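Lorov Coupe Register Reopens, Parts Run On The Way

July 2024
By Niamh Heffernan
3 min read

Quick one before the weekend, more when I've typed up my notes.

The Lorov coupe register is open again. Same form as before, new address on the back. If you own one, or part of one, send in the chassis number and engine number and say whether the car runs. Shells count. So do boxes of bits, as long as there's a chassis plate in there.

Why now – parts. McGrath, the pressings firm over in Skavthorpe, has agreed to do a run of front fenders and lower door skins, provided enough owners sign up first. They want 32 firm orders for the fenders. At the time of writing there are 19. Door skins are a separate list and nobody has been asked for money on those yet.

Fenders will be sold in pairs only. Steel, same gauge as the originals, supplied in primer. Headlight bowls not included, and you will need to swap over the bracket from your old fender, so don't throw it out before the new one arives. Late cars have the extra hole for the side marker. McGrath will leave it undrilled and you can do it yourself with a hole saw.

Mairéad Ó Briain is keeping the list. She has owned her coupe for 11 years and has done both sills and the floor on it, so she knows which panels fit and which ones only look like they do. Her words: "The trial fender lined up at the door and the cowl. It needed work at the front valance, but so did the factory ones."

The trial fender went onto her own car, the dark green one some of you saw at the spring meet. Gap at the hood was a little tight on the driver's side. McGrath has made a change to the flange since then and a second trial piece is due. No orders get cut until that one has been offered up and signed off.

Deposits – payable in September, not before. Please don't send checks now, they'll only come back to you. Balance due when the panels are ready to ship. Collection from Skavthorpe is free, anything else is at cost and they are awkward things to mail.

Also on the parts front. The Sikov carburetor kits are back, but only for the twin-choke. Gaskets, needle valve, float pin, diaphragm. Check the tag on the carb body before ordering as the single-choke kit looks nearly the same in the bag and the diaphragm is the wrong size. I know this from experience. The single-choke kit is still out of stock and Sikov hasn't given a date.

Window seals, no news. Same goes for the rear lamp lenses – the old mold was found but it's cracked across one corner and someone needs to decide whether it's worth fixing. Used lenses do turn up. Four went at the spring meet in the first hour, so get there early next time.

One correction from the last update. I wrote that the early gearbox mount fits the late cars. It dosen't, the bolt spacing is different. Thanks to those who wrote in, and sorry to the reader who had already bought one. The late mount will go on an early car if you slot the holes, other way around no.

Forms for the register can be picked up at the club stand or requested by mail. Existing members please fill in a new one anyway, some of the old cards are missing the engine number.

Get the newsletter. Parts news and meet dates, once a month. Unsubscribe at any time. 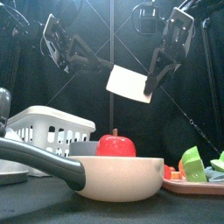
Coming Up: Fall Meet At Skavthorpe

Entry forms out in September. Coupes on the grass, everything else on the gravel. Swap tables can be booked through Mairéad.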